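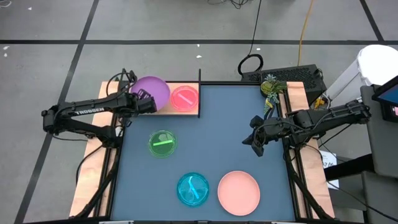

Team dropped out mid-season, what happens to the results in the table?

leftback_bresthorpe

I play in a Thursday night adult soccer league in Bresthorpe. We started with nine teams, everyone plays everyone twice, so 16 games each. One of the teams, Grukex, has quit after playing seven games. They lost all of them and let in a lot of goals.

The league hasn't said what it's going to do with those results. We beat them 9-0, and that is a big part of our goal difference. If the game gets wiped we drop from second to fourth. Two of the teams near us haven't played Grukex at all yet, and I've heard one of them is asking to be given both games as 3-0 wins.

The league rules are on a PDF that only says "in the event of a withdrawal the league will decide the outcome of affected fixtures." We use Gridura for the table and it looks like it lets the admin do it either way. Is there a normal way of handling this? And do my goals still count for the top scorer list if the match is removed? I had three in that game and I'm at 17 for the season.

offside_again

The usual way is to remove all of their results. Most amateur leagues I've played in go by how much of the season the team completed. If they leave before a certain point, often the halfway mark or three quarters, everything they did is deleted as if they never entered. If they leave after that point, the games already played stand and the rest are given as wins to the other side, with a set score or with points and no goals.

Grukex played seven out of 16, so they didn't get to halfway under either version. I would expect the results to go.

I know that's bad for you but think about the other option. Eight teams are left. Seven games were played, so some teams got a real result against them and some got nothing. If the played games stay, a team that won 2-1 is worse off than a team that gets a free 3-0. If they all go, the other eight teams have 14 games each against the same opponents, and the table means the same thing for everyone.

On the goals, it depends on the league. In mine the match came off the table but the goals stayed on player records, and so did the cards. One of our guys had been sent off in a game that was later removed and he still had to serve his suspension. You should ask about cards as well as goals, people forget that part.

keeper_no_gloves

they should let it stand. you won the game. our league let everything stand when a team folded and there were no complaints that I heard of

Võ Park Regular

I keep the table for a different league, also on Gridura, so I can answer the software part.

There are two settings. "Withdraw team" keeps the played matches and turns the rest into forfeits with whatever score is set in the league options - the default in ours was 3-0. "Remove team" takes every match out of the table. With the second one the match pages were still there when we did it, and the scorer list has its own checkbox for including removed matches. Ours was off to start with and we turned it on after people asked. So your three goals can stay if the admin wants them to.

Before anyone clicks anything, ask the admin to export the table. We removed a team in February and had to put it back, and the lineups for one match had to be typed in again by hand. That season had 102 matches entered so it could have been a lot worse.

As for what's fair, I agree with the first answer about removing the results, but your rule gives the league the decision. I'd send an email asking for three things in writing: what happens to the played games, what happens to the unplayed ones, and whether goals and cards count. Send it before the next round of games. Also check if Grukex paid a deposit. In our league it gets split among the teams that had already booked a field for their game and couldn't use it.

leftback_bresthorpe

Thanks. I've emailed the league with those points and asked about the cards too, we have one player on four yellows and one of them was against Grukex. I'll post what they decide.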